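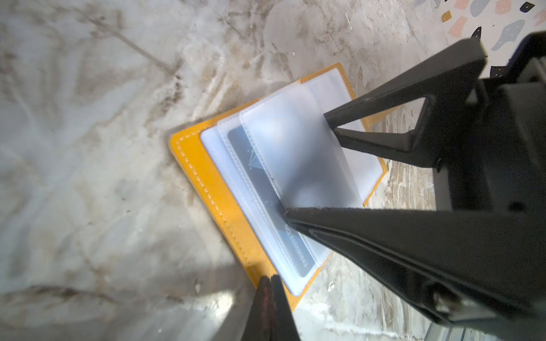 The card wallet task on the Wuler arms, with the top sleeve lifted part of the way off the stack.

Wuler project: progress report to the Justix Fund
Prepared by the Imalora workshop team, 11 December 2025

Dear friends at Justix,

Thank you for your patience in waiting for this one. We had meant to write straight after the November open day, but the packing up took longer than planned, and then there was the usual scramble before the end of term at the college next door, whose students make up half our helping hands. We are glad we waited a little, as we have now had time to read through the comment cards and can tell you more than we could have done the morning after.

The open day

We held it in the long room at the Ó Gríofa building, where many of you came for the launch. The doors opened at ten and we closed them, with some difficulty, well after five. By the sign-in sheets we had 189 visitors, which is far more than came last year, and that leaves out the very small children, who were not asked to sign anything. A good number had come from the sheltered flats across the road. We had written to the residents by hand and would do so again, as several brought the letter with them and wanted to talk about it.

There were four demonstrations through the day, with a break at lunch so that everyone could sit down. We had planned on three, and added the last because there were still people in the corridor who had not been able to see much over the heads in front. It was the best of the lot, in fact, as by then we had learned to stop talking and let people watch.

What we showed

You asked us in the spring to move towards jobs that people would recognise from their own kitchens and handbags, and the card wallet is the one we are proudest of. It is an ordinary yellow card holder with frosted plastic sleeves inside, and the task is to open it and turn through the sleeves to reach a card. Anybody who has stood at a till with cold fingers knows how those sleeves cling together. They overlap, they are bendy, and the frosting makes it hard to judge where one edge stops and the next begins – that goes for people as well as for cameras.

We did not try to hide the failures. In the second demonstration the arms took hold of two sleeves together and we had to stop and begin again, and the room was very kind about it. One gentleman told us he does the same thing every week at the chemist's. In the other sessions the sleeve came up cleanly, though slowly, and there was a round of applause each time that we had not expected and rather enjoyed.

We worked at floor level, on the marble-patterned surface we have been using for practice. The people in the front chairs could look down on the wallet nicely, but those further back had to rely on the screen. It is also a shiny surface, and the reflections are a nuisance. A matt covering is on our list for the new year.

What people told us

The comment cards were warm on the whole. The most common request was for a longer question time, followed by better chairs. Several visitors asked whether the arms could manage a pill packet, and one asked about threading a needle, which we have written down with a good deal of respect. A few people were uneasy about machines handling bank cards, and we think that is a fair worry. We have promised a proper conversation about it at the next visit, with time set aside for it before any demonstration begins.

Spending

The £1,000 you set aside for public events covered the room, the printing, the hire of the screen and the tea. We came in slightly under, and with your agreement would like to put what remains towards the floor covering. Receipts are in the usual folder.

Next steps

We are booking a smaller visit to the sheltered flats themselves, so that those who could not manage the stairs at Ó Gríofa can see the work close to. Before then we want the sleeve turning to be steadier, particularly when two stick together, and we shall send you a short note on that once we have a few weeks of practice behind us.

With warm thanks, and do please come and see us – the kettle is nearly always on.

The Imalora workshop team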